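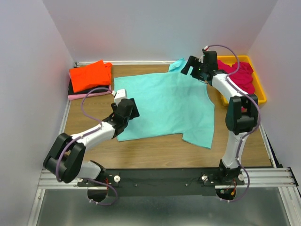
3 min read

Open day at the Rirkard hall: notes on the folding demonstration
Visits and Demonstrations board

hallsteward_2
Members who were unable to attend the August open day have asked for a written account. The folding demonstration was given at the far end of the Rirkard hall by the Zendum project. It used two arms on a shared base, working over a table with white walls on three sides. Visitors were admitted in groups and each group was given a short talk before the arms were started. According to the attendance sheet, 178 people signed in.

The task was the folding of T-shirts. The arms take hold of the cloth with grippers, and a good part of the talk concerned the difficulty of picking up a single layer of thin fabric near an edge. Questions were taken at the end of each session.

Members are invited to add their own observations below. Please keep to the demonstration itself. Matters of parking and catering have a separate thread.

pressroom_north
I attended the second morning group and wish to thank the organisers. My employer runs a hotel laundry, and I had come with a fairly low opinion of such machines. I was impressed by the way one arm could lift a corner of the shirt while the other waited over the opposite side. I was less impressed by the pace. Our staff would have finished a pile in the time given to one garment.

Doležal_hall_visitor
With respect to the previous member, pace was addressed in the talk. The presenter said plainly that the arms had been slowed for the public session. I do not think it fair to compare them with trained laundry staff on that basis.

pressroom_north
I accept that the statement was made. It would have been helpful to see one fold at full speed, so that visitors could judge for themselves. A figure of 55 seconds was mentioned in my group, but I did not hear whether it referred to one shirt or to one stage of the work.

hallsteward_2
The figure referred to a single shirt, starting from flat. I have confirmed this with the project. It was not shown on the day.

quietbench
I should like to raise a different point. The garments in use were plain and brightly coloured, and the table was wooden. A turquoise shirt on a wooden surface is an easy thing to find. I asked whether the same arms could manage a white shirt, or one with buttons, and was told that this was planned for a later stage. In my view the talk should have opened with that limit.

Doležal_hall_visitor
I disagree. Limits were given a full page in the handout, of which 2000 copies were printed. There were plenty left on the desk by the door when I went home.

quietbench
A handout is easily missed. I was not offered one.
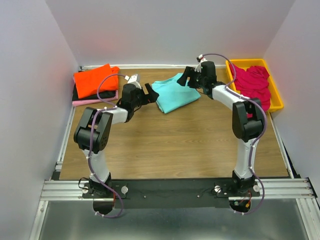 Suggestions for the next open day

hallsteward_2
The following have been received so far and will be passed to the project:
- one fold at full speed in each session
- a shirt with buttons, if the work has reached that stage
- handouts given at the start of the talk
- a raised step for children at the back of each group

jarkon_route_user
May I add a request for seating? I came on the Jarkon bus with my mother, who cannot stand for long, and we left before the questions. The part we saw was clear and well presented.

pressroom_north
I support the request for seating. I would also ask that laundry firms be given a session of their own, as our questions took up time that families might have preferred to spend watching.

quietbench
I would not support separate sessions. The trade questions were the most useful part of my visit.

hallsteward_2
Both views have been noted. The thread will remain open until the end of the month.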